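Umbrellas and Rain Gear: Kobori Play Room

Gallery posted 22 January 2024 by Mitsuko Amano

The play room at Kobori had its rain gear sorted in December. Loose umbrellas had been piling up by the Jivberg entrance for most of the fall, and the hooks there were full. Everything was brought inside, opened, checked for bent ribs and folded again. Umbrellas with a working strap were kept. The others went to the repair shop on Flerkum Street.

The room itself has not changed. The teal wall with the mushrooms was painted when the play room opened, and the wire basket is still up for small items.

Click a picture to see it larger.

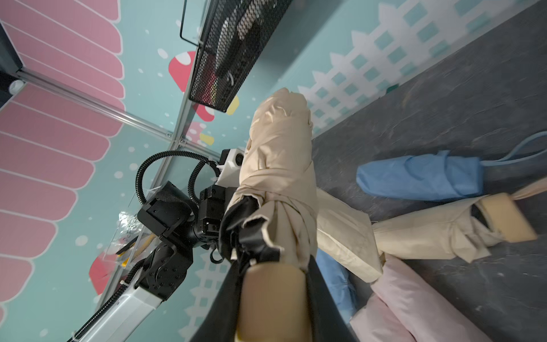

Beige umbrella, folded, with black strap and tan handle. More folded umbrellas on the gray speckled mat.

Back to all galleries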